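Two-armed kitchen sorter takes shape in Gavness workshop

A two-armed robot built to move small pieces of food from one metal container to another is now running on a bench at the Gavness shared workshop. Macario Galindo started the project at home in May and brought it to the workshop when the second arm no longer fit on his desk.

Galindo, a retired refrigeration mechanic, calls the machine Gunora. He has put 581 hours into it, by his own log, and spent $3,137. Most of the money went to the arms. The aluminum rail they are bolted to came out of the workshop's scrap rack.

The first version had one arm and kept pushing the pan away when it reached inside. With two, one can hold while the other picks. Galindo rewrote the motion program after the change and says it is still slow. A full transfer of 18 pieces takes 38 minutes.

"I would like it to be quicker, but first I want it to stop dropping things," he said.

Cabling has been the other problem. The wires snagged at the elbow whenever an arm folded back, and one connector was pulled out twice. He has since rerouted the purple cables along the outside of the arms with wide loops and tied them down with short ties.

The walls around the work surface are plain on purpose. Galindo found that shelves and posters in the background confused the software that looks for the pieces. The marble pattern on the surface has not caused the same trouble.

Current tests use a large tray and a deep pan set side by side between the arms. The pieces differ in shape and color, and the pale blocks are the ones the grippers handle best, Galindo said.

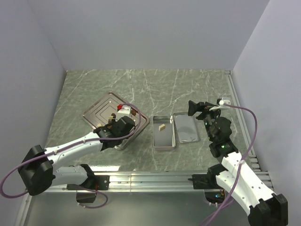
What comes next

Galindo plans to fit softer finger pads and try round pieces, which tend to roll when touched. He will also post his parts list on the workshop's notice board for members who want to build a single-arm version.

The workshop is open to members every evening. New members need to complete a bench safety session before using the tools.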